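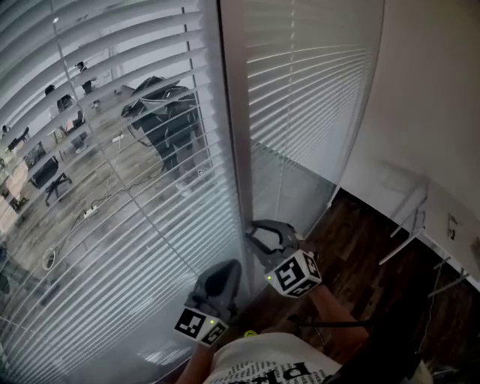 La oficina sin papeles, otra vez

24 de enero de 2025

Llevo oyendo lo de la oficina sin papeles desde mi primer contrato, y en mi armario siguen las mismas carpetas. Ahora toca Virnell, un programa que la empresa ha comprado a Stollura y que, según el folleto, nos ahorrará 200 horas al año. ¿200 horas de quién? El folleto no lo aclara y en la presentación tampoco lo preguntó nadie, yo incluido.

Antes tuvimos Jomeo. Entró un mes de mayo, con curso obligatorio y taza de regalo. La taza la uso. De Jomeo quedaron 1.329 documentos escaneados, la mitad torcidos, y un buscador que no encuentra la palabra «factura».

Reconozco que firmar desde casa es cómodo. Lo que no me trago es que después haya que imprimir lo firmado, por si acaso, y archivarlo detrás de unas persianas que llevan años sin subir del todo. 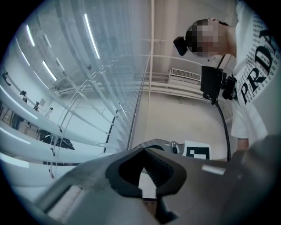
Lo que pienso hacer

De momento, esperar. He pasado a Virnell seis expedientes de prueba y en dos se ha comido las tildes. Soporte dice que es cosa de la versión y que la siguiente lo arregla. Puede ser. Las carpetas no las tiro hasta que vea esa versión funcionando un trimestre entero, y el de contabilidad me ha pedido que le guarde también las suyas.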